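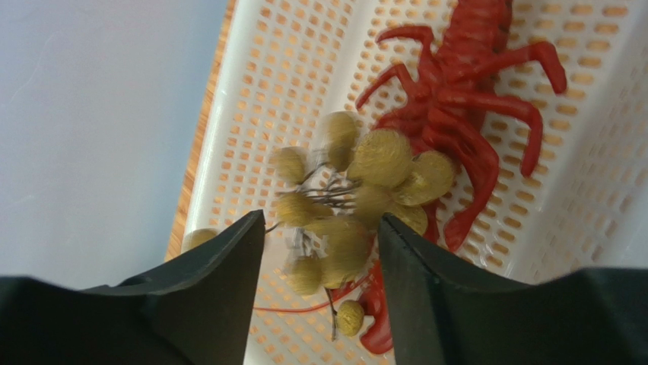 4. Alta de una restricción temporal de aparcamiento

El módulo de restricciones de Poler sirve para retirar plazas del inventario municipal durante un periodo limitado: una mudanza, una obra, un mercadillo. Conviene leer el apartado entero antes de tocar nada, porque el folleto comercial promete que el trámite se hace en tres clics y en nuestra oficina han sido siempre bastantes más. El registro de plazas admite además casi cualquier cosa en el campo de motivo, y ahí empiezan los disgustos. Si el puesto que ocupa la plaza vende flores amarillas con forma de bola, o langostas rojas de juguete en una cesta blanca de plástico con agujeritos, el programa no lo distingue de una zanja: todo es «ocupación» y todo caduca con el mismo plazo por defecto. Elija el motivo a mano.

4.1 Antes de empezar

Necesitará un usuario con perfil de gestor de vía pública. El perfil de consulta permite rellenar el formulario completo y solo avisa al final de que no puede guardarlo. Lo hemos comunicado a Raudsepp, el proveedor, que lo considera el comportamiento previsto.

Compruebe también que el plano base está actualizado. El que viene cargado de fábrica incluye 2.820 plazas; el inventario de Clesside, después de la revisión de mayo, tiene 2.000. Las que sobran siguen apareciendo en pantalla y se dejan seleccionar.

4.2 Procedimiento

1. Abra Vía pública > Restricciones > Nueva. No utilice el botón verde de la portada, que crea un borrador sin número de expediente.

2. Escriba el nombre de la calle y espere a que se despliegue la lista. Si pulsa Intro antes, el programa toma la primera coincidencia alfabética.

3. Marque las plazas sobre el plano, una por una. La selección por recuadro existe, pero arrastra las plazas de la acera de enfrente cuando la calle es estrecha.

4. Indique fecha y hora de inicio y de fin. El campo de fin viene vacío y el programa lo acepta así. Una restricción sin fin es, a todos los efectos, permanente.

5. Elija el motivo en el desplegable. «Otros» desactiva el aviso de vencimiento.

6. Adjunte la resolución firmada en PDF. El tamaño máximo anunciado no se corresponde con el real: los archivos escaneados en color suelen fallar y el mensaje de error habla de permisos. Vuelva a escanear en blanco y negro.

7. Pulse Validar y después Publicar. Validar no publica.

8. Salga de la ficha, vuelva a entrar y compruebe que el estado es «Publicada». Si pone «En cola», consulte el punto 4.4.

PRECAUCIÓN. No modifique una restricción publicada para corregir las fechas. El historial guarda únicamente la última versión y, si un conductor recurre la multa, no habrá manera de acreditar qué decía el sistema el día de la denuncia. Anúlela y cree otra.

PRECAUCIÓN. Las plazas reservadas para personas con movilidad reducida se seleccionan igual que las demás y sin aviso alguno. Revise el listado antes del paso 7.

4.3 Señales en la calle

Poler genera un cartel imprimible con el código de la restricción. La documentación del proveedor da a entender que basta con publicarla para que surta efecto. No es así: hasta que la señal está colocada y fotografiada por la brigada no se puede denunciar a ningún vehículo. Anote la hora de colocación en Observaciones, aunque el programa muestre su propia hora. La suya corresponde a la última sincronización.

Nota: el cartel sale en A4 aunque se pida A3. Amplíelo en la fotocopiadora.

4.4 Restricciones que se quedan en cola

La pasarela Indport envía los datos a las tabletas de los agentes. Según el informe de servicio, de las 1.279 restricciones tramitadas en el último ejercicio, 738 llegaron sin intervención manual. El informe presenta la cifra como un buen resultado.

Si la ficha continúa en cola al cabo de una hora:

a) Pulse Reenviar una sola vez. Cada pulsación genera un duplicado.
b) Si no cambia, llame a la jefatura y dicte el código por teléfono.
c) Apunte la incidencia en la hoja compartida, con el código y la calle.

El asistente automático de incidencias recomienda vaciar la caché del navegador. Puede hacerlo; no hemos visto que sirva para nada.

4.5 Retirada

Al llegar la fecha de fin, la restricción desaparece del plano, pero las plazas no vuelven al inventario hasta que alguien pulsa Liberar. Hágalo el mismo día en que la brigada recoja las señales.

Apartado revisado por Jaanus Ozoliņš, 30/8/25. Válido hasta la siguiente actualización del programa, que suele cambiar los menús de sitio.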